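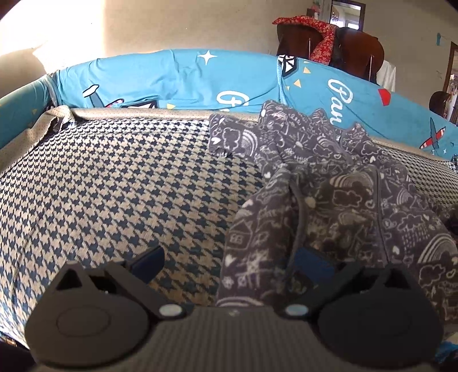 I finally sorted the baby's clothes in April, after putting it off since summer. The plan was to do one drawer a night and be finished within the week. It took closer to three. I did most of it beside the cot, where the bumper is bright blue with cartoon airplanes and white stars on it, and I used the houndtooth-looking surface next to it as a folding table. The dark grey piece with the clouds, rainbows and little houses got dumped there on the first night and kept getting moved from one pile to the next. I like the print too much to pass it on.

My rule was simple. If it fits now, it goes in the top drawer. If it's too big, it goes in a Zenham tub with the size written on masking tape. If it's too small, it goes in a bag for Mayu Ebihara, who is due soon and has asked for plain things in light colours. She didn't get many of those.

Socks were the worst of it. They go into the wash as pairs and come out as singles, and I had been throwing the odd ones into a shoebox for months.

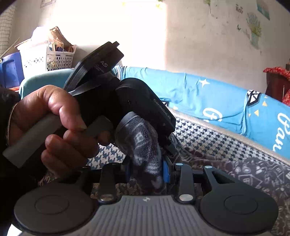
I gave the singles one last chance. Anything without a partner by the end of the month went into the rag bag, no matter how soft it was. A mesh bag for the wash has helped since then. Mine came from the Widine shop and holds a week's worth of small things. I zip it up and it goes through with the towels.

For drawers, I tried the upright folding my neighbour Socorro Rivadeneyra uses. It works for leggings and singlets. It doesn't work for anything fuzzy or thick, so those lie flat at the back. I bought dividers as well, 200 mm deep, and had to return them because our drawers are shallower than that. Measure first.

The tubs are under the spare bed now. I still have to do the sheets and the winter coats, and there's a bag of hats in the hall cupboard that I haven't opened.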